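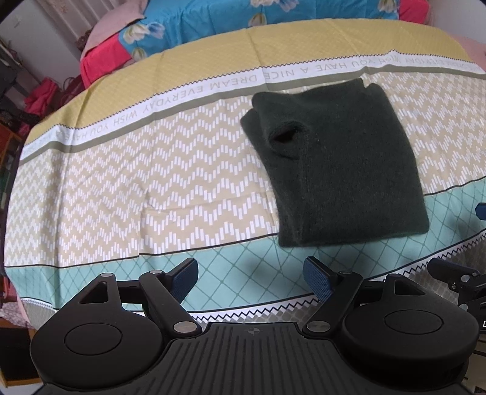

Does live music make customers stay longer in a small dessert cafe?

It probably does on some evenings and for some customers, but the records we were able to collect do not support the flat claim, common in trade writing, that a music corner pays for itself through longer visits.

4. Results and discussion

4.1 Length of stay

The owners we spoke with at the start of the project were nearly all sure that music keeps people in their seats. We were less sure, and we remain so. Table receipts from the three cafes that agreed to share them (Sarnimow, Zerus and Mészáros) give an opening time and a closing time for each bill. After removing takeout orders and bills that had plainly been left open overnight, we had roughly 4000 usable visits. Visits on music nights were longer than visits on other nights in all three cafes. The trouble is that music nights were also the nights when the cafes expected to be busy, and a busy room is slow for reasons that have little to do with a guitar. Waffles are cooked to order on two or three irons, the line backs up, and the bill stays open while people wait for their food.

When we compare only visits that began before 7 p.m., ahead of the first set, the gap between music nights and other nights shrinks but does not go away. This should worry anyone who wants to credit the performers. A customer who finishes an affogato and leaves before the first song cannot have been held in place by it. Some of these customers may have come early to get a good table, and we have no way of telling them apart from the rest.

4.2 Spending

Longer visits did not bring much larger bills. At Zerus, where the menu is short and most of the ice cream arrives from an outside kitchen, the typical table on a music night ordered one more drink than usual and no more dessert. At Mészáros we found no difference we would be willing to defend. Sarnimow showed the strongest effect, but Sarnimow also ran a two-scoop discount on the same evenings through most of August, and the register did not mark which bills had used it. We asked whether the discounted bills could be picked out from the prices alone. They could not, as the discounted price of a double matched the regular price of a single with one topping.

Earlier work on background sound in restaurants is often cited in support of music corners. We think it is cited too freely. Most of it deals with recorded music in full-service rooms, where the guest has a main course ahead and a reason to sit. A scoop on a waffle melts. The customer has finished the product in a quarter of an hour whatever is being played, and the open question is what happens to the seat after that.

4.3 What customers said

We also left paper cards on the tables and received 400 back. Of these, 300 agreed with the statement that live music was "a good reason to visit," a result that one of the cafes has since used in its own advertising. We would ask readers to treat it with care. The cards were handed out only on music nights, they were collected in a jar beside the performer, and people who dislike live music had mostly stayed away or left. The written comments were more useful to us than the ticked boxes. They mention volume more often than song choice, and seating more often than volume. Several ask for a quiet table, in wording that suggests the writer had come to talk with a friend and had not known there would be a show.

The free comments also touch on the desserts themselves, generally to say that flavors ran out. A missing flavor seems to annoy people more on a music night, perhaps because they have waited longer to reach the counter. We did not set out to study this and offer it only as a lead.

4.4 Limits

The cafes chose themselves. A fourth, in Bikemwood, dropped its music corner in the first month and stopped sending us receipts, so the one case in which the idea seems to have failed outright is missing from every comparison above. We asked for its earlier records and were told they had not been kept. Any average taken over the remaining three is bound to flatter the practice.

Performer pay is a further gap. Two of the cafes paid in food and tips, and the third would not tell us what it paid. Without that figure there is no honest way to say whether one extra drink per table covers the cost, to say nothing of the floor space, which at Zerus would otherwise hold two tables.

A better test would assign music to evenings by chance, hold prices steady, and record when each party was served as well as when it paid. None of the owners was willing to give up a Friday-style crowd for our sake, and we understand why. Until someone runs such a test, the longer stays reported in 4.1 are best read as a feature of busy evenings to which music may or may not add something.

Figure 1. Patterned sheet with the repeated line "WISH YOU HAVE A NICE DREAM EVERYDAY" and a folded dark green knit sweater.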